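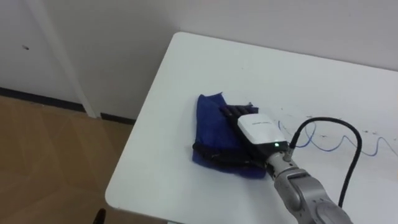 Friday, dye bench, second indigo vat

The vat came back! Left it at a sulky navy on Thursday night, lid on, blanket round it, and when I lifted the lid just after eight this morning there was a proper coppery skin on top and the liquor underneath was that lovely mossy yellow-green. Smell is much better too, more hay than drains. I fed it another spoon of fructose last thing and I think it was simply hungry. Grímur says it was cold. We may both be right, the bench by the north window is a miserable place for a vat even in June.

Recipe as it stands, for anyone picking this up: one part indigo, 2 parts slaked lime, three parts fructose. Indigo is the Oddsson powder, old tub. Hydrate it properly with the pebbles in the jar and shake until your arm gives up. I skimped on this last time and had specks all over the test strips.

Dips

Cotton first, the plain weave from the Fostmont roll, scoured on Tuesday and soaked overnight. Went for short dips with long airings: 10 minutes under, then out on the line until no green is left anywhere, then back in. Did 4 of these. The first gives you almost nothing, a washed-out sky colour, and I always panic a bit at that stage. By the third it had real depth and by the last it was the blue I've been after since winter. Linnea came through with her tea and stood there watching the green go, which made my morning (it never gets old, does it?).

Wool was less happy. It took the colour quickly but feels harsh, and I think the lime is too much for it. Preben wants to try a separate vat for wool and silk with a gentler alkali. Good idea, I'd like to do that before we touch the nice Vonunley yarn. Please can we all leave that yarn alone until then.

Linen: patchy. My fault, I let it fold on itself under the surface and there's a pale stripe right down the middle. Kept it anyway. Homa thinks the stripe could be made on purpose with a clamp and she has already gone off to find two bits of wood.

Rinsing and rubbing

Cold water until clear, then a splash of vinegar in a bucket, then cold water again. Rub test on white rag this afternoon: cotton leaves a faint smudge, linen hardly anything, wool quite a lot. I suspect the wool has colour sitting on the outside that never got in. Will wash it again with the soft soap and repeat.

The two-dip and four-dip cottons are pinned in the swatch book, page after the madder disaster. Half of each is covered with card and the other half is going up in the south window for the light test. Mikkel, you said you had the old strips from the Clirkdale batch? I'd love to put those next to mine, my memory is that theirs leaned more to purple.

To do

Stir vat gently before going home, clockwise, no splashing.
Check pH in the morning, paper strips are in the drawer with the string.
Weigh out lime and fructose for Preben's wool vat once he's decided.
Wash the good gloves. The blue ones were yellow on Monday.
Ask Linnea whether the big enamel pot is spoken for.

Later, quarter to six: vat stirred, flower is back on top and it's bigger than this morning's. One more cotton strip in tomorrow, six dips, just to see how dark she'll go.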